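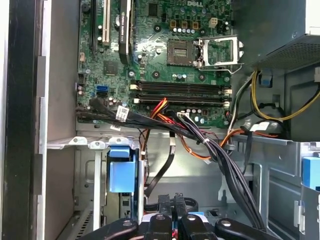 tunstall_tower
Bench Moderator
Posted November 13, 2025

Old Dell tower, keep the board or part it out?

I've got another Dell tower open on the bench and I'm after opinions before I go any further. It's one of the batch from the Prirkville office clearance in October. It has the green Dell board, four memory slots with nothing in them, and no processor in the socket. The socket bracket is open and I've left it like that for now. There's an NVIDIA Quadro card in with it.

The seller listed the lot as "untested, no CPU, no RAM, no drives". I paid 50 for this one with delivery. The plan was to fit a cheap processor and some memory and use it as a file box in the workshop. Is it worth the bother, or should I sell the Quadro and the power supply and scrap the rest?

edside_pete
Member

Check the socket pins before you spend anything. Get a bright torch and look across them from a low angle, then turn the case and do it again from the other side. One bent pin and you could lose a memory channel, or it won't start at all. Whoever took the processor out may have been in a hurry.

And put a cover on that socket. If you haven't got one, shut the bracket and lay a bit of clean card over it.

mossbank
Member

I'd part it out. The Quadro will sell to someone if it works. The board is only any use to a person with the same case, as Dell front panel leads and power supplies don't always match standard ones. I've had two in the shed for years and can't give them away.

hondden_spares
Trade member

Disagree with mossbank. We sell these boards through Hondden every month, mostly to small firms with a row of the same machine who want a like-for-like swap. Tested boards go, untested ones don't. So test it first. You need one working processor and one stick of memory, nothing more.

tunstall_tower
Bench Moderator

Thanks both. I've got a box of memory here, so that part is free. Processor would have to be bought in. Can anyone tell me if the old PCI slot is any use? There's a cream one next to the long black one.

edside_pete
Member

Only if you have an old card that needs it. I run a serial card in mine for a label printer. For a file box you can leave it empty.

What are you doing for drives? Look at how many SATA ports you have and what colours they are. On some of the Dells I've had, the blue one was meant for the boot drive. The service manual will tell you.

tunstall_tower
Bench Moderator

I can see a blue one and a black one at the edge of the board. Two drives would do me, one to boot and one for storage.

mossbank
Member

Then think about the electric. My old tower sat at 74 watts doing nothing, on a plug-in meter. Leave that on all year and you'd be better off with a small second-hand box. I still say sell the card and stop there.

hondden_spares
Trade member

It doesn't have to be on all year. Ours goes on in the morning and off when we lock up.

quietfan
New member

Sorry to butt in. Is it normal to take the power supply out to clean it? Mine is full of fluff behind the mesh.

edside_pete
Member

Take it out if you like but don't open it. Unplug it at the wall, blow through the vent outdoors with a can of air, and hold the fan still with a pencil while you do it.

tunstall_tower
Bench Moderator

I'm going to try it. Processor ordered. If the pins look right I'll fit one stick of memory in the first slot, leave the Quadro where it is for a picture on the monitor, and see if it gets to the Dell logo. If it doesn't, mossbank can have the board for his shed.

mossbank
Member

No room. Post the beep code or the light colour if it fails.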